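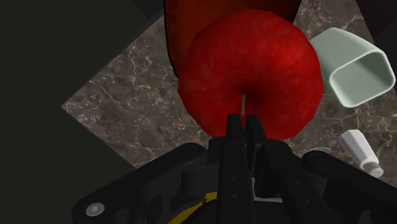
4. Setting up the drying cabinet

This section covers placing the Troteo cabinet, loading the trays, and running your first batch of fruit. Read section 3 (Unpacking) before you begin. If any part was missing from the carton, do not run the cabinet until you have the replacement.

4.1 Where to put it

1. Choose a level, hard surface that can carry the full weight of the cabinet with all trays loaded. A kitchen counter or a sturdy workbench will do. Do not place the cabinet on carpet, a bed, or a folding table.

2. Leave at least 7 inches of clear space behind the rear vent. The fan pulls air in at the back and pushes it out through the door slots.

3. Keep the cabinet out of direct sun and away from the stove. Heat from outside confuses the sensor, and the heater will shut off too early.

4. Plug the cord directly into a grounded wall outlet.

CAUTION: Do not use an extension cord or a power strip. The cabinet draws its full load for most of a batch.

Note: The cabinet makes a low, steady hum when the fan is on. In an apartment you may prefer to run it during the day.

4.2 Before first use

1. Wash the trays and the drip sheet in warm water with a little dish soap. Rinse and let them dry fully. The trays may go in the dishwasher, top rack only. The drip sheet may not.

2. Wipe the inside walls with a damp cloth. Do not spray water into the cabinet.

3. Slide the drip sheet into the lowest slot with the lip facing you.

4. Run the cabinet empty at 155°F for 2 hours with the door closed. A faint smell is normal the first time. Open a window if it bothers you.

5. Turn the dial to OFF and let the cabinet cool before you load it.

If the smell has not cleared after a second empty run, see section 9.

4.3 Preparing fruit

Firm, ripe fruit dries best. Cut away bruises and soft spots.

1. Wash your hands, the knife, and the cutting board.

2. Wash and core the fruit. Peeling is optional. Apple and pear skins turn chewy when dried, and some people like them that way.

3. Cut slices of even thickness. A quarter inch suits apples, pears, and firm peaches. Thin slices dry fast and come out crisp. Thick ones stay soft in the middle and do not keep as long.

4. To slow browning, soak the slices in water with a splash of lemon juice. Drain them well and pat dry with a clean towel.

Note: Bananas stick. Rub a very light coat of cooking oil on the tray first.

4.4 Loading the trays

1. Lay the slices in one layer. They should not touch or overlap.

2. Slide each tray in until it clicks against the rear stop. A tray that has not clicked will keep the door from closing.

3. If you are not using every tray, leave the empty slots at the top.

4. Close the door and press until the latch catches on both sides.

CAUTION: Never line the trays with foil. It blocks the air and can overheat the fan motor.

4.5 Running a batch

1. Set the dial to FRUIT.

2. Set the timer. Start apples at 7 hours. Other times are in the table at the back of this manual.

3. Press START. The green light comes on and the fan starts after a short delay.

4. Halfway through, swap the top and bottom trays and turn each one front to back. The timer pauses while the door is open.

5. When the timer sounds, take out one slice, let it cool for a few minutes, and tear it in half. If you see beads of moisture along the tear, add an hour and test again.

CAUTION: The tray rails stay hot after the timer sounds. Use oven mitts.

4.6 Cooling and storing

1. Leave the fruit on the trays with the door open until it reaches room temperature. Fruit packed warm will sweat in the jar and may mold.

2. Pack the jars two-thirds full and close the lids.

3. Shake the jars once a day for the first week. If moisture shows on the glass, put the fruit back in the cabinet for another hour.

4. Label each jar with the contents and the date, and keep it in a dark cupboard.

Discard any jar that shows mold. Do not try to save part of it.

Continue to section 5 for herbs and section 6 for vegetables.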